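Robótica en entornos domésticos
Tema 4. Buenas prácticas para grabar demostraciones con pinza manual
Apuntes de clase, curso Fuvard

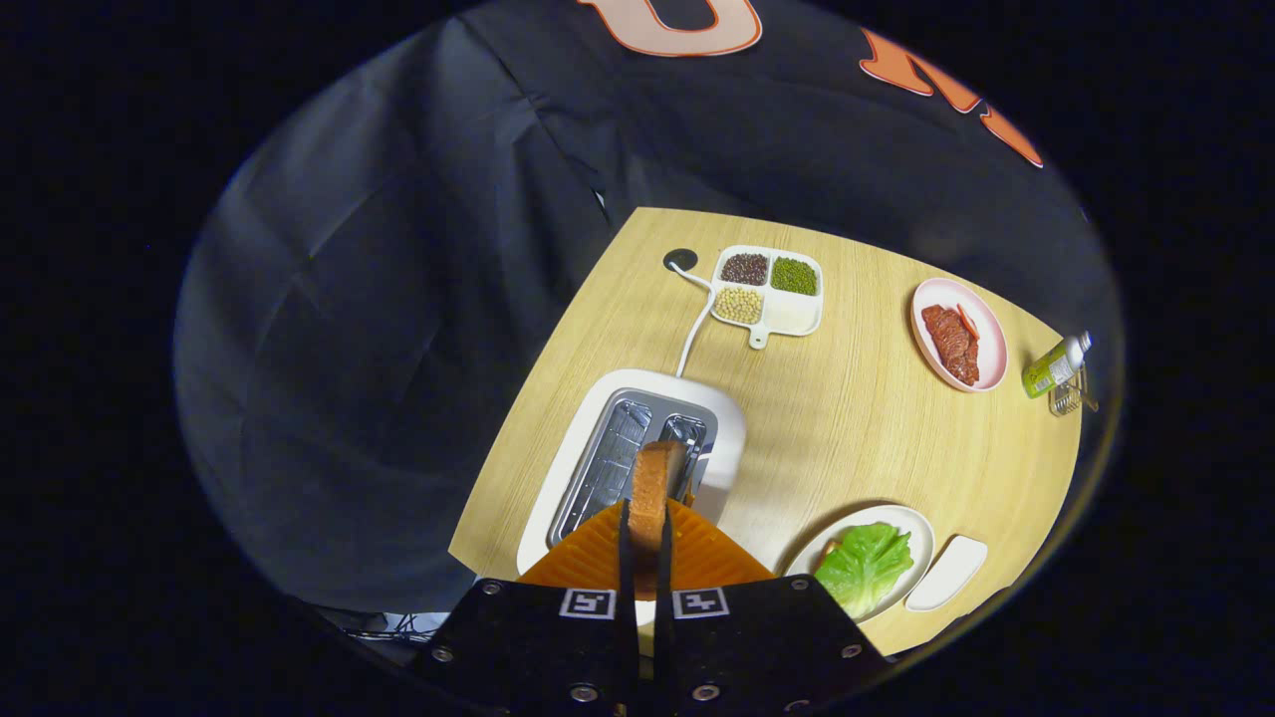 Empezamos por la parte que más me gusta del temario, la de las reglas pequeñas. En el tema anterior vimos las normas de seguridad generales (paradas, distancias, señalización) y ahora bajamos a la mesa de trabajo, donde casi todo depende de la constancia de quien sujeta la pinza. ¡Y se nota muchísimo en los datos!

4.1 Antes de grabar

Revisad los tornillos de la carcasa y el cierre de los dedos. Los marcadores fiduciales tienen que estar limpios y bien pegados: con un reflejo o una esquina levantada, la estimación de apertura empieza a bailar. La guía interna de Halliday, que usaremos todo el curso, pide 2 comprobaciones de apertura y cierre completos al inicio de cada sesión.

Colocad los objetos de modo que la tarea se pueda hacer sin cruzar el brazo por encima de otros. En las tareas de cocina, el cable del electrodoméstico va por detrás, lejos del recorrido de la mano.

4.2 Durante la demostración

Un solo gesto por episodio. Si la tarea es meter una rebanada en la tostadora, el episodio empieza con la pinza abierta y acaba con la pinza retirada. El pan es un material precioso para aprender, porque castiga enseguida el exceso de fuerza: se marca, se dobla, suelta migas en los dedos. Alinead primero con la ranura, haced una pausa brevísima y bajad en vertical.

La tostadora se mantiene siempre desenchufada en las prácticas. Esta norma no admite excepciones, tampoco para «una toma rápida».

Los fallos también se guardan, etiquetados como fallo. No los borréis, por favor, son oro para el tema 7.

4.3 Variación

Entre episodios se cambia algo: la posición del plato, la orientación del aparato, los alimentos de alrededor. En el conjunto Flulwood, que analizaremos en el laboratorio, hay 158 episodios de tostadora y 38 se descartaron por marcadores tapados. Buscad en qué momento del gesto se tapan, que da para una discusión estupenda.

4.4 Para entregar

Hoja de sesión de Gremevent rellena, con el orden de los episodios y las incidencias. Máximo 90 minutos de grabación por persona y día; a partir de ahí la muñeca se cansa y los movimientos se vuelven bruscos.

Lectura pendiente: capítulo de agarre de objetos deformables, hasta el apartado de rozamiento.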